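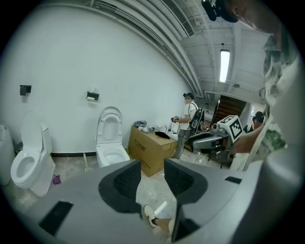 *Grippers in the toilet room.*

I have been on the automation project at Saha since July and several people have asked what I do now that I'm not on the evening round. The short answer is that I still clean toilets, or parts of toilets, with a tool in my hand that records the movement. The longer answer follows, with the bits that matter if you work in cleaning and your employer has started using the word "pilot".

## The setup

Saha holds the cleaning contract for Bonemetti, a group of office buildings and one conference centre. Trendance supplies the grippers and trains the control software. Tirix is the rostering and work order system we already had, and it has been extended so that a job can be assigned to a person, a machine or both.

The gripper is a housing with two fingers, each with a textured pad on the inside face. You hold the body and close the fingers on whatever the task calls for. Some of the units carry a cube printed with square black markers on top. Cameras find the markers and work out where the tool is and which way it is tilted. If your sleeve or forearm covers the cube, the position is lost for that stretch and the recording is usually thrown out.

A recording is one task from start to finish: lift the lid, lower the lid, pick up a rag, change a paper roll. A full clean is never recorded in one piece. Our procedure sheet for a single toilet had nine steps on it when I was training new starters, and the recording list splits most of those again. "Wipe seat" became three entries, depending on whether the seat is up, down or halfway because the hinge is stiff.

The target for the first phase was 3,000 accepted recordings. Accepted is the important word. We had 600 by the end of the second week and thought we were ahead, then the review came back and a good part of them went out for covered markers, dropped items and people talking themselves through the task and stopping halfway.

## What makes it slow

Different toilets. One-piece, two-piece, tall bowl, low bowl. On the evening round you adjust without thinking, and you couldn't tell anyone how. The software has to be shown each model, at different angles, with the lid up and the lid down, with things left on the floor next to it. Paper holders are a separate problem. Holders get installed at whatever height the fitter liked, some empty and some with a roll on, and the reach changes every time.

Soft things are worse than hard things. A bottle stays the shape it was. A cloth has a different shape each time you put it down, and the fingers need to find an edge. The rate of usable cloth recordings was poor enough that Trendance moved cloths to a separate list.
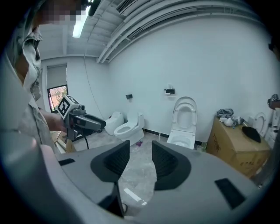
Grip width is the other one. New people hold the gripper the way they would hold a pistol-grip drill and close it all the way on everything. The pads compress, and on a thin lid you get a clean hold, but on a light bottle you get a dent and then a bottle on the floor. The instruction sheet now says to close until the item stops moving and no further. It took two versions of the sheet to get to that sentence.

Cables catch. We route them down the inside of the forearm where we can and let them hang where we can't. Check for snags before turning around, particularly if someone else is recording close by.

## Changes to the job

I'll keep to what has changed so far.

**Hours.** Those of us on recording work day shifts, 7 am to 3 pm. The evening rounds at Bonemetti are running with the same headcount minus the people who moved across, and the gap has been covered with casual hours. The evening crew carries more because of this project and should be told how long it will last. The last date given has passed.

**Pay.** Recording is paid at the leading hand rate. The evening allowance is gone. For me it came out slightly behind. For anyone who was doing mostly early starts it is a small gain.

**Strain.** Less bending, no mop, far fewer chemicals. More wrist. The gripper isn't heavy for ten minutes and is heavy after two hours. We now swap tasks after every 100 recordings, which works for lids and is too long for anything that needs a sustained grip. I have asked for the limit to be set by time.

**Skill.** The people who give the best recordings are the ones with the most years on the job. They move in one smooth line and don't correct. That has been recognised in who gets asked, and there is so far no line in the agreement that says what it's worth. When the system is in use, it will be doing the job the way those people do it. I think that should be dealt with while recordings are still being made.

**Tirix.** From next month, work orders will show a machine flag on tasks considered suitable. At present the suitable list is lid up, lid down and roll check. Everything behind the bowl, everything around the hinges and anything described in a complaint as "urgent" stays with a person. The flag does nothing yet. It is there so that supervisors get used to seeing it.

## Where I stand

I have done this work for long enough to have no attachment to the underside of a toilet rim. If an arm can do it properly, fine. My concern is with half-done tasks. A machine that handles lids and rolls leaves the cleaner with only the awkward and dirty parts, at the same minutes per room, and on paper it looks like the room got easier. The current allowance in Tirix was set for the full mix, where the quick jobs give you a breather between the hard ones. Take out the quick ones and the average is wrong.

I've put that to Saha in writing, with timings from my old round broken down by step. The reply was that allowances will be reviewed after phase two. I asked for the review to happen before any flagged task is removed from a person's work order, and I'm waiting on an answer.

Phase two adds basins and mirrors. The mirror list has been sent around for comment, and at the moment it has no entry for checking the top edge, so if you're on the recording crew please add it in the comments column before the list is locked.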